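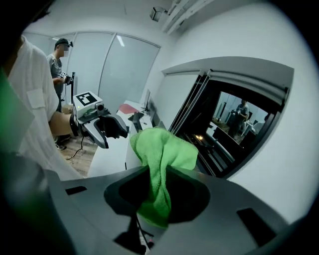 # How do you teach a robot to pick things up?

Try something for me. Find a sock, scrunch it up, and pick it up with just your thumb and one finger. Easy! Now try to write down exactly how you did it. Where did your finger go first? How hard did you squeeze? What did you do when the sock flopped over?

Tricky, isn't it? Your hands know lots of things that are very hard to put into words, and a robot can't do much with "just grab it". So the people who build robots often teach them in a different way. They show them, again and again and again.

## Learning from examples

Think about how you learned to tie your shoelaces. Somebody probably showed you, then you had a go, and it took plenty of tries before the bow stayed put. A robot can learn by being shown too, but it needs a LOT more showing than you did!

Each time a person does the job from start to finish, a computer saves it. One saved go is called an **example**. Picking up a cloth is one example. Picking it up again, when it's lying in a different heap, is another.

A project called Grikmont set out to collect 3,000 examples of people picking up soft, crumply things. They ended up with 3,303, so they had a few to spare.

## Borrowing a robot's fingers

Your hand has five fingers and bends all over the place. Lots of robots have only two fingers, which open and close a bit like a crab's claw. If a robot is going to copy you, it helps if you use the same sort of claw.

That's what a **hand-held gripper** is for. You hold it, and it does the gripping. With one in each hand you have to do everything with 2 claws, and your own clever fingertips have to stay out of it! 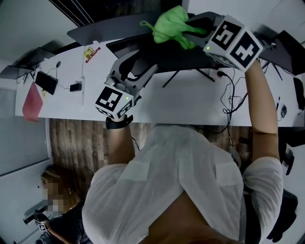

*One gripper in each hand, and the right one has hold of something green and crumpled.*

## What are the black-and-white squares?

They look like tiny crossword puzzles, don't they? They're called **markers**. Every pattern is easy for a camera to spot, and when the marker tips or turns, its shape looks different to the camera. From that, a computer can work out where the gripper is and which way it's pointing. Putting markers on several sides of a cube means there's a good chance of seeing at least one of them.

## Why soft things are so hard

A wooden block is the same shape wherever you put it. A cloth or a plastic bag can be flat, folded, twisted or squashed into a ball, and it changes again as soon as you touch it.

"Children always ask me why we don't just do it once, really well," says Achilleas Stergiou, who runs collecting days for Grikmont. "I tell them to drop a tea towel 17 times and see if it ever lands the same way."

(Do try this. Ask before you borrow the tea towel.)

## Do the messy goes count?

Sometimes they do! If a cloth slips and the person catches it again, that can be a very useful thing for a robot to learn from. Other goes get thrown away, perhaps when part of the recording is missing.

## Have a go yourself

You'll need a friend, two pairs of kitchen tongs and a clean sock.

1. Drop the sock on a table.
2. Pick it up with the tongs, one pair in each hand, and fold it in half.
3. Ask your friend to watch closely and copy you.
4. Scrunch the sock up and swap places.

Did your friend do it just like you, or did they find another way? Draw both ways on a piece of paper and you've started your own collection of examples!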